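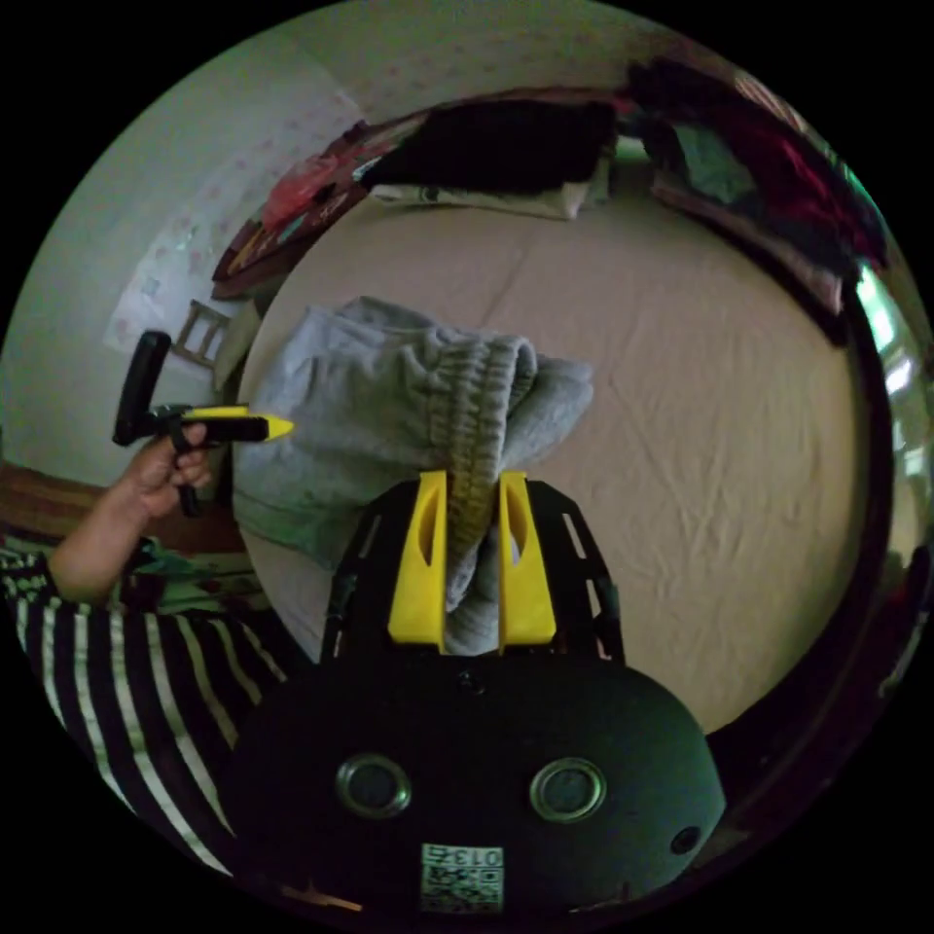

Carnitz Home Textiles Catalogue — Page 51

Bekix Fitted Sheet, Beige
Item 688

The Bekix is a plain-dyed fitted sheet for everyday use in bedrooms, guest rooms and staff accommodation. It is supplied in beige only. The colour is carried through the yarn, so a worn area fades evenly with the rest of the sheet.

Left unironed, the fabric creases, and the creases show in side light. Customers who want a flat finish should press it slightly damp on a medium setting. For beds that double as a sorting surface for grey knits, sweatpants with ribbed cuffs and other laundry, pressing is optional.

Specifications
Fibre: cotton, combed
Weave: plain
Corners: elasticized, all four
Mattress depth: to 38 cm
Sizes: twin, double, queen
Pack: 2 sheets, same size

Care
Machine wash warm with like colours. Keep red and dark clothing out of the first wash. Tumble dry low. Do not bleach.

Ordering
Single packs ship from the Kisia warehouse. Cartons of 69 packs are made up to order — allow an extra week in March. Fabric swatches and trade pricing: Houda Mansour, bedding desk. Matching pillowcases are listed separately under Ait Brahim.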